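Mallow Museum to Open "Vote for My Grandfather," a Season of Old Campaign Songs, Posters and Insults

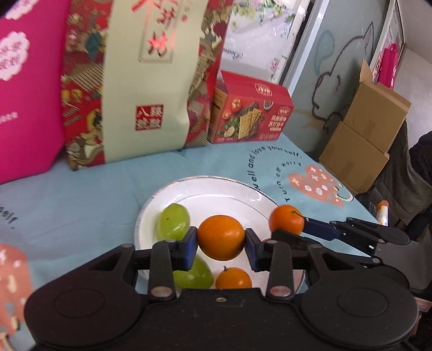
Public Programs and Education Department, Mallow Museum of Political History

PROMDALE – The Mallow Museum is delighted to announce that its new season, "Vote for My Grandfather," will open in June in the Krūmiņa Gallery, with 77 handbills, song sheets and newspaper cartoons from local elections in Promdale and neighboring Boten, most of them more than a century old and a fair number of them surprisingly rude.

The idea began with a box of song sheets that came to the museum from the Ülle Zariņš estate, tied up with kitchen string and labeled only "Father's elections." Inside were campaign songs written for county races that few people now remember, set to hymn tunes and drinking songs that everybody would have known by heart. One of them spends eight verses on a candidate's unpaid feed bill before it gets around to mentioning the bridge he had promised to build!

"We fell in love with them right away," said Kaja Ozoliņš, curator of the exhibition. "You read a verse about the sheriff's hat and you laugh, and then you find yourself wondering who paid the printer, and who sang it, and whether the sheriff was standing in the room. I spent most of the winter trying to answer that last one and I still can't tell you."

Visitors will be able to hear 23 of the songs in new recordings made by singers from both towns, under the direction of Tõnu Dzene, who also pieced together several missing melodies from notes in the margins. A small hand press will be set up at the far end of the gallery for anyone who would like to print a handbill of their own, on behalf of any candidate they please, living, dead or entirely made up.

The museum is especially happy to welcome historian Samina Baloch, who will give three evening talks during the season. The first, "Liar, Drunkard, Friend of the Railroad," looks at how small-town editors went after each other's candidates and then, very often, sat down to Sunday dinner together. Talks begin at 7 p.m. and are included with admission.

Schools are warmly invited to bring classes on Thursday mornings, when the gallery will be kept free for them. Teachers may ask for the song sheets ahead of time, and a gentler selection is available for the younger grades.

Press contact: Kirsty Ellery, Public Programs and Education. Review copies of the recordings and reproductions of selected handbills are available on request.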